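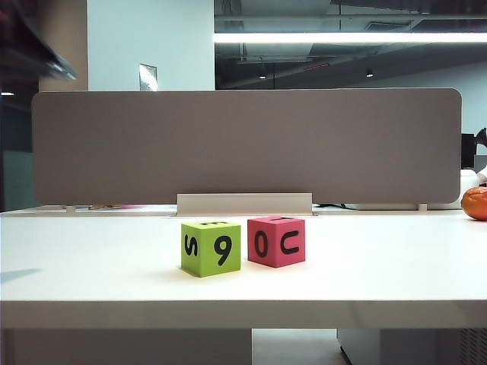

Green and pink foam cubes on the desk, panel behind.

Nov 9, 2024
Transfers, Zimutik tapes, box 2

Carried on with the Plarnbridge cassettes. Neelam Grewal did the first pass on the box and left the inlay cards in order, so no sorting needed. Started with the second compilation, C60, label side A reads "Plallside - various".

Deck warmed up for half an hour, heads and capstan cleaned, pinch roller wiped with water only. Azimuth set by ear on the hi-hats of track one, then checked on the phase meter with the output summed to mono. It needed a good quarter turn from where the previous tape left it. Side B wanted a touch back the other way. Whoever ran the dubs had two decks that did not agree, or one deck that was moved between sides.

Speed: the hum on the quiet passage before track three should sit on the mains frequency, but reads high by a little over one per cent. Corrected in software after capture, not on the deck. The raw file stays as it came off.

Noise reduction: card says Dolby B. Played with B in, the top end pumps on the vocal and the cymbals go dull. Played flat it sounds right, so I think the master was encoded and the copies were not. Captured flat. If anyone has a second copy of this one I would like to compare.

Side A, track four: dropout in the left channel on the second chorus. Cleaned again and repeated, same place, same length, so it is on the tape. Left alone in the archive file. For the listening copy I patched from the right channel, crossfade 80 ms each end. Audible on headphones if you know where it is.

Side B, last track: runs out before the song ends. The card gives it as complete. The Yadav single has the same song with a proper ending and a different drum part, so it is no use for a repair. Fade on the listening copy, hard stop on the archive file.

Pressure pad on the third tape had come off and was lying in the shell. Moved the spools into a donor shell with screws. Tape itself is fine, slight curl at the leader. Original shell bagged with its label, number 117 on the sheet. Not played yet - leave it to settle until next session.

Count on the sheet is now 136 tracks captured out of 200 listed. Three of the listed titles look like the same recording under different names, see the pencil notes on the sheet.

To do
Order splicing tape, the narrow one.
Ask Neelam whether the run numbers on the cards are the label's own or were added later.
Left meter on the deck sticks below -20. Levels taken from the interface in the meantime.
Tape three, both sides, flat and with B.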